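Two arms, one table: a Tuesday with the Manzano robotics club

The club meets at 4 p.m. on Tuesday, after the last lesson, and when I arrived Adhiambo Rotich was already arguing with a student about the order of some log files. She teaches physics in the morning and has led the Manzano club for three school years. Kimutai Mfinanga, a former member who now studies engineering, comes by train to help her. I talked with both of them while the students worked.

The project of this year has the name Grikudus. The students must teach a pair of robot arms to tidy loose cables from a table into a tray. It will be their entry for the Juseleck, a regional competition for school teams, where each team has to choose one household or office job and make it work with two arms.

"We chose cables because everybody hated them," Rotich told me. "In the first meeting I asked the students which job in the room they never want to do. All of them pointed to the cable drawer. So I said, good, this is your topic."

I asked if it was not too difficult for beginners. Mfinanga laughed at this.

"It is too difficult, yes. A wooden block has the same shape every time you pick it up. A cable has a new shape every time. In my year we did blocks, and we were very proud, and now I see that we had an easy life."

Learning by showing

The students do not write the movements by hand. They guide the arms through the task many times, and each run is recorded together with the camera pictures. Later a program is trained with these recordings. At the time of my visit the team had 931 recorded runs, of which 800 were good enough for training. The other ones were put in a separate folder, and this folder was the reason for the argument I had heard at the door.

"One student wanted to delete them," said Rotich. "Another one said that you can learn from a bad run also. I did not decide it for them. They kept the folder, and now they write one sentence for each bad run, what went wrong. It is slow work, and I think it is the best thing they did since September."

What went wrong is often the same thing. The fingers close next to the cable, or they take two loops at once and the second one falls. Cables with a tie are easier, according to Mfinanga, but only if the gripper comes from the correct side.

"With the ties the students were at first a little too clever," he said. "They tied everything very tight, and then the arms looked fantastic. I asked them, does your mother tie her cables like this? So now there must be a mix on the table before every run."

The rule about the mix is written in the team notebook, together with the rule that a different student prepares the table each time. Otherwise, Rotich explained, one person always puts things in the same places without noticing it, and the program learns the habits of this person.
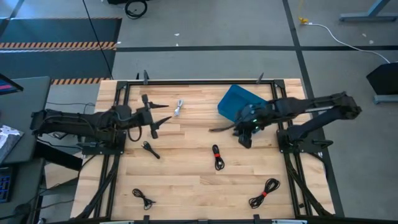
A tray that moves

The tray has caused more trouble than the cables. In the beginning the students fixed its position with tape. Then they read the competition rules again and found that the judges may place it anywhere they like.

"It was a bad afternoon," Rotich said. "They had to start the recordings again, almost from zero. One girl did not speak to me until the next week – but she came back, and she is now the one who decides where the tray goes."

In the last test before my visit, the arms put away 93 cables without help before somebody had to press the stop button. Mfinanga warned me not to write that it is a success rate. They were mostly short cables, he said, and the long ones are still a problem.

The trip to Zamutberg

The regional round takes place in Zamutberg, and the club will travel with 14 students. The arms will go in two boxes, the table will go in the van of a parent, and Rotich wants to practice the building up and taking down at least three times before.

I asked her what result she hopes for. She thought for a while.

"I would like that we get through the first round. The students want to win, of course. They have already made a shelf free."

Mfinanga has a smaller wish. He wants to see one long cable go into the tray on the first try, with the judges watching. Then he excused himself, as his train was leaving at six, and two students called Rotich back to the table for another run.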